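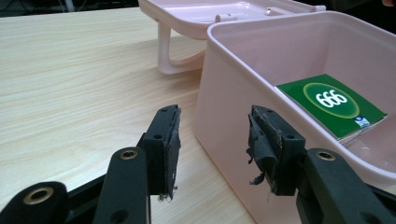 Folie 1: Abgenutzte Polsterung, links gummiartig, rechts eingerissene Gewebe- oder Schaumstofflage

Verschleißteile in der Instandhaltungsplanung
Vortragsnotizen Larysa Dovhaniuk, Stand 2.3.26

Folie 1, Einstieg
Titelfolie stehen lassen, bis alle sitzen. Thema kurz eingrenzen: Dichtungen, Riemen, Beläge und Polster in der Großwäscherei. Keine Lager, keine Elektronik. Zu Lagern gibt es genug Literatur, und Tarek Nasr spricht am Nachmittag über Schwingungsmessung.
Hinweis auf Fragen: Verständnisfragen sofort, Grundsatzfragen am Ende.

Folie 2, Ausgangslage bei Calluvine
Zwei Standorte, Nenus und Sistwood. Gleiche Maschinenfamilien, unterschiedlich gewachsene Stücklisten. In Nenus wurde nach Herstellerintervall getauscht, in Sistwood nach Ausfall. Beide Werke hielten ihr Verfahren für das günstigere, eine gemeinsame Auswertung lag nicht vor.
Die bereinigte Stückliste umfasst 231 Verschleißpositionen. Dubletten entstanden fast immer durch abweichende Bezeichnungen: Türdichtung, Türmanschette, Manschette vorn. Beispiel nennen, dann weiter.

Folie 3, Datenbasis
467 abgeschlossene Arbeitsaufträge. Aufgenommen wurde ein Auftrag nur, wenn Einbaudatum und Ausbaudatum des Teils bekannt waren. Aufträge ohne Betriebsstunden haben wir über den Chargenzähler umgerechnet, das Verfahren steht im Anhang.
Teile, die zum Stichtag noch eingebaut waren, gehen als zensierte Beobachtungen ein. Wer sie weglässt, unterschätzt die Lebensdauer systematisch. Hier langsam sprechen, der Punkt ging im Probevortrag unter.

Folie 4, Verteilungen
Weibull mit zwei Parametern. Formparameter nahe eins: Ausfälle zufällig, vorbeugender Tausch bringt nichts. Formparameter deutlich über eins: Alterung, Intervall sinnvoll.
Türdichtungen altern klar. Mangelbeläge ebenfalls, aber mit großer Streuung zwischen den Linien. Förderriemen zeigen gemischtes Verhalten; vermutlich überlagern sich zwei Ausfallarten, Ermüdung und Schäden durch Fremdteile in der Wäsche.
Achsenbeschriftung erklären, Ordinate ist doppelt logarithmisch.

Folie 5, Werkstoffe
EPDM: gut gegen Dampf und Lauge, schlecht gegen Mineralöl. Wer mit dem falschen Fett arbeitet, sieht Quellung.
NBR: umgekehrt, ölbeständig, aber empfindlich gegen Ozon. Risse laufen quer zur Zugrichtung.
Polyurethan auf Esterbasis hydrolysiert. Lagerung im feuchten Ersatzteilraum zählt also mit zur Lebensdauer. Etherbasis ist in dieser Hinsicht günstiger, im Abrieb meist schlechter.
Silikon nur am Rand erwähnen. Falls gefragt wird: Weiterreißfestigkeit.

Folie 6, Befundung beim Ausbau
Bisher stand im Auftrag »Teil verschlissen, ersetzt«. Damit lässt sich nichts auswerten. Neuer Schlüssel, vierstellig: Art des Schadens, Ort, Ausmaß, Restfunktion. Die Ansprache folgt dem Augenschein, die Ursache wird in einem getrennten Feld eingetragen und darf leer bleiben.
Sena Boateng hat den Schlüssel in Sistwood eingeführt. Strittig war die Abgrenzung zwischen »ausgefranst« und »eingerissen«. Jetzt geregelt: Durchgehende Trennung der Lage gilt als Riss, lose Fasern am Rand gelten als Ausfransung. Ablösung vom Träger wird zusätzlich verschlüsselt.

Folie 7, Kostenmodell
Formel zeigen, nicht herleiten. Zähler: geplante Tauschkosten mal Überlebenswahrscheinlichkeit plus Ausfallkosten mal Ausfallwahrscheinlichkeit. Nenner: erwartete Zykluslänge.
Ausfallkosten enthalten den Stillstand der Linie und die Nachwäsche. Den Verlust von Kundenware haben wir ausgeklammert, die Buchhaltung führt ihn auf einem anderen Konto. Das ist eine Schwäche des Modells.

Folie 8, Ergebnis
Türdichtungen: Intervall in Nenus verlängert, in Sistwood erstmals eingeführt. Mangelbeläge: Tausch nach Zustand, Prüfung bei jedem Wachsen. Förderriemen: vorerst nach Ausfall, ein Satz je Linie am Lager.
Rahmenvertrag mit Rønning läuft weiter, Abrufmengen werden im März angepasst.

Folie 9, Offen
Lagerdauer vor Einbau wird noch nicht erfasst. Theophilus Nartey prüft, ob das Herstelldatum beim Wareneingang mitgebucht werden kann.
Gemischte Ausfallarten beim Riemen getrennt schätzen, sobald genügend verschlüsselte Befunde vorliegen.

Reserve, nur bei Zeit
Vergleich Kaplan-Meier gegen Weibull für Türdichtungen. Konfidenzband am rechten Rand ist breit, dort nicht interpretieren.
Umrechnungstabelle Chargen in Betriebsstunden: Rückfragen an Lamisi Gbeho.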